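Vimora Powerline Kit by Davberg

Two-adapter starter kit with passthrough outlets

Got a room that Wi-Fi just won't reach? The Vimora kit sends your internet connection through the electrical wiring that's already in your walls, so a desk in the basement or a TV at the far end of the hall can have a real wired connection without a single hole drilled. Plug one adapter in by your router, plug the other in where you need it, and you're online. We love how little there is to it!

Each adapter has two Ethernet ports, so a game console and a streaming box can share the same one. There's a grounded outlet on the front too, which means you don't give up a place to plug in a lamp (or a surge protector with everything else on it). Anything you want to run through the adapter's outlet gets its power cleaned up first, and that helps keep electrical noise off your network.

Pairing

Press the Pair button on the first adapter for 3 seconds, then do the same on the second. The middle light turns solid green on both once they've found each other. If it blinks for longer than two minutes, move both adapters to the same room, pair them there, and carry them back. They remember each other after a power cut.

Want to add more rooms? Up to 15 adapters can share one network, and the older Auer singles work right alongside these.

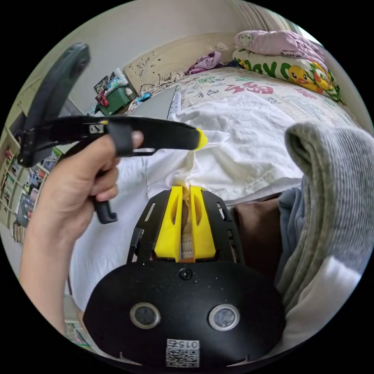
Where to plug in

Straight into the wall is best, every time. Power strips and surge protectors filter out the very signal the adapters use, and that's the cause of most slow connections we hear about. Try to keep clear of phone chargers, hair dryers and microwaves on the same outlet. Both adapters need to be on the same electrical panel.

What's in the box

2 Vimora adapters
2 flat Ethernet cables
Quick start card

Specifications

Ethernet ports: 2 per adapter
Maximum adapters per network: 15
Encryption: 128-bit AES, on by default
Indicator lights: Power, Pair, Ethernet
Colors: white, slate
Warranty: 3 years

Goes well with

Bredholm 5-port desktop switch, for an office or media shelf with more gear than ports
Auer single adapter, for one more room
Davberg flat Ethernet cable, 100 ft, white only, back in stock in February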